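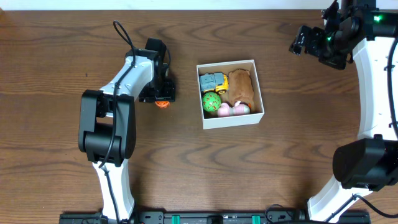 How to Follow a Border Negotiation Without Getting Lost

18 February 2018
By Floor Van der Linden

A few readers wrote in after my last post about the Pemimska talks to say they'd love to keep up with this kind of news but feel like they walked into a movie an hour late. I know that feeling so well! Diplomatic news is written for people who read it every day, and once you miss a round or two the stories turn into a fog of envoys and working groups. So let me show you how I do it. It takes one evening to set up and then a few minutes whenever there's news, and I promise it gets fun fast.

I'll use the Pemimska river talks all the way through, as that's the file I know best.

What you need

A notebook or a plain text document, a decent map, and two news sources, one from each side of the border. If you don't read both languages, an online translator is fine for this. You'll miss some tone, but dates and names come through well enough.

Step 1: Write down what each side wants

Start with one sentence per side, in words you'd use at the dinner table. Mine for Pemimska say: "Upstream wants to fill its new reservoir in the wet season. Downstream wants a promised amount of water in the dry season." That's it. You can add more later, and you will, but keep those sentences at the top of the page. Every time a story confuses me I go back and ask which of the two it touches. If the answer is neither, the story is probably about domestic politics (still interesting, just a different notebook).

Step 2: Build a timeline, backwards

Begin with the most recent meeting and work back. Older reports often assume things that later fell apart, and if you start at the beginning you spend an hour learning about a plan that was dropped. Stop when you reach the last signed document. For me that was the Molefe protocol, which still governs how the two sides share flood warnings.

For each entry put down the date, the place, who led each delegation, and what was released afterward. Leave a blank line under each one. You'll want it.

Step 3: Find the text itself

This is my favorite part. Most joint statements are public, and most are short. The last Pemimska statement has 94 paragraphs, and that's a monster by the usual standard, but 5 of them carry nearly all the substance. Look on the foreign ministry website first, under press releases or documents, and then on the other ministry's site. Download both versions. They should match, and when they don't you've found something worth reading about.

Step 4: Read the verbs

Skip the adjectives. "Warm," "frank" and "constructive" all have their uses, but the verbs tell you who has to do something. Here's how I sort them:

"Shall" and "will": a commitment. Underline it.
"Agreed to": usually a commitment, so check whether there's a date.
"Intend to" and "seek to": a hope that both sides could live with in writing.
"Noted" and "took note of": one side said it and the other side let it be said.
"Exchanged views on": they talked, and they disagree.

Dirk Bosman taught me this years ago in an evening class, and he made us do it with colored pencils. I still do! Green for commitments, yellow for hopes, red for anything "noted." You can see the shape of a statement in a minute or so once it's colored in.

Step 5: Compare it with the last one

Put the new statement next to the previous one and look for phrases that disappeared. Missing words are easy to overlook in news coverage. In the April round, "joint inspection" showed up in the section on water gauges. In the next statement it had become "inspection." Stijn Van Hecke spotted it before I did and sent me an email that was mostly exclamation points.

Write what changed on the blank line you left in your timeline.

Step 6: Check who was in the room

Level matters. If a deputy minister came last time and a minister comes this time, somebody expects a result. If the energy people come along, the talks have moved on to electricity, whatever the agenda says. Grigore Sârbu keeps a wonderful list of delegation members going back through every Pemimska round, and I compare mine with his whenever a name is spelled three different ways.

A few things that trip people up

Anonymous officials are speaking for a purpose. I put their quotes in the notebook in brackets, with the side they come from, and wait.

A postponed meeting can mean trouble or a scheduling clash. Look for a new date. If one is given in the same announcement, relax.

Maps printed in news stories may show one side's version of the line. Check the caption for a source.

If you try this on a different set of talks, send me your opening two sentences. I'd love to read them, and I'll post my favorites next time along with Safta Dinu's guide to reading treaty annexes.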